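Camera tilt, and why I stopped trusting my own numbers

September 21, 2021

In the last post I promised to write about the grasp planner, but I have to postpone it again. During the past two weeks something smaller took all my evenings, and I want to write it down while I still remember the order of things.

Those who read this blog from the beginning know that I train a policy in simulation for a two-armed robot. The policy sees one picture from the head camera and decides where both hands should go next. The rooms come from a generator which I call Mornholm, after the village where I wrote the first version of it. It makes a small kitchen or living room, puts furniture in it, throws small objects on the surfaces, and chooses the tiles, the floor and the light. The training code is separate and has the name Piltside. I am not good with names, so I take them from maps.

My question was simple. How much does the policy depend on the camera being level? On a real robot the head is never exactly where the drawing says. It is mounted by a person with a screwdriver, it gets bumped, and the neck joint has some play. In all my training pictures the horizon was perfectly horizontal, and I had never asked myself if this was a problem.

So I made two training sets. Both had 1,000 rooms, the same rooms in both, with the same objects in the same places. In the first set the camera stays level. In the second one the camera is rolled and pitched by a random amount for each room, sometimes by a little and sometimes so strongly that you want to turn your head when you look at the result. I kept 24 other rooms for testing, and in these the camera is always tilted.
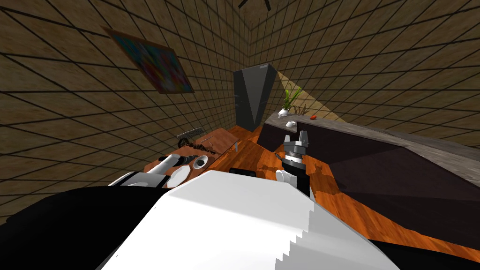

I expected that the level policy would fail on the tilted rooms, and it did. It did not fail in the way I imagined, though. I thought it would reach for the wrong place by a constant angle, like a person with crooked glasses. Instead it often did not move the hands toward any furniture at all. With a strong tilt, the robot's own body covers a large part of the lower picture, and the policy had learned during training that a lot of white shell in the view means the head is looking down at itself. In the level set this happened only at the end of a task, when it was time to pull the arms back. So it pulled them back. For the policy this was a very reasonable thing to do.

It took me four evenings to understand this. First I blamed the resizing of the pictures, then the lens model. Then I painted the body pixels gray in the test pictures, only to see what would happen, and the level policy began to reach again. Not well, but it reached.

After this I had to ask an unpleasant question about the tilted policy. It did well on the test rooms, and I had already written a happy note about it in my log. But was it good because it understood the tilt, or because it had learned to read the tilt from the shape of the body in the picture? The body is always the same body. If you know where the shoulder appears, you know how the camera stands, and you do not need the room for this.

To check, I painted the body gray for this policy too. It became worse, and clearly so. It seems that it really uses its own shoulders as a kind of level. I was disappointed for one day, and then I thought that maybe it is not cheating. I also know that my head is tilted partly from how my neck feels, and I do not ask the wallpaper.

Still, it matters for the transfer. If the real shell has another color, or somebody puts a cover on the arm, this signal is gone. My next training set will change the look of the body as well -- color, shine, sometimes a stripe or a sleeve -- so that the policy cannot put all its trust there.

Two technical notes for those who want to repeat this. I stopped the training at 800 passes for both sets, although the tilted one was still improving slowly, so the comparison is a bit unfair to it. And please check your field of view before you start. Mine was set wrong in 990 of the level rooms, from an old config file, and I had to render them again. The old file was from the Birberg experiments, which I thought I had deleted in spring.

For looking through the rendered pictures I now use a small viewer called Saraç, which shows the same room from both sets side by side. Before that I was opening files by hand in two windows, and I am sure I compared wrong pairs more than once.

The code for the tilt is only a few lines and I will put it in the repository when I have cleaned the comments, which are at the moment in three languages. The grasp planner comes after that.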